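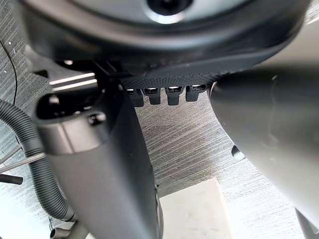

Budgeting for the second arm

9 Sep 2022

The first cell is paid off in May, and the question of a second arm has been on my desk since the quotes came in from Hudico and Plondmont. These are my working notes, posted mostly so I can find them again at the next budget round.

The headline prices are close enough that they don't decide anything. What differs is what each supplier leaves out. Hudico quotes the arm, controller and pendant, and lists the gripper, hoses and mounting plate as options. Plondmont bundles a gripper and a basic cable kit but charges for commissioning by the day, with a minimum of two days. Once I filled both columns of the spreadsheet to the same scope, the Plondmont figure came out lower by $394, well inside the error on my freight estimate.

I have stopped treating cable and hose as sundries. On the first cell I put them under consumables and the line was overspent before the first quarter closed. They now have their own code, with one full replacement set in the opening order. The same goes for wrist fasteners, seals and connectors. None of it is expensive, but an arm waiting on a connector costs the same per hour as an arm waiting on a gearbox.

Lead times are the larger problem. Hudico is quoting 17 weeks for the arm and will not hold a price past 30 days. Plondmont says almost six weeks for everything except the controller, and would not put a date on the controller in writing. I have asked again.

Snædís Thygesen, who ran the numbers on the Turnlow line, suggested splitting the purchase: order the arm now, and leave the gripper until the part drawings are frozen. I agree with the logic. A gripper bought against a preliminary drawing tends to get bought twice. The drawback is that our capital form wants a single total, so the gripper would go in as an allowance and I would have to defend it later.

Floor work is still unpriced. The base plate needs new anchors, and the air drop is on the wrong side of the aisle. Mathias did the pipework for the first cell and has been asked for a number. Guarding can be extended from the existing run if the new arm sits on the near side - the far side means a separate gate and a second interlock circuit, and I would sooner spend that money on spares.

Open items before I submit:

Controller date from Plondmont, in writing.
Pipework quote from Mathias.
Freight, both suppliers, delivered to the dock and not to the port.
Training for 6 operators. Hudico includes it, Plondmont does not.
Depreciation period, to be confirmed with accounts.

The form goes in once the first two are back. The other three can go in as allowances.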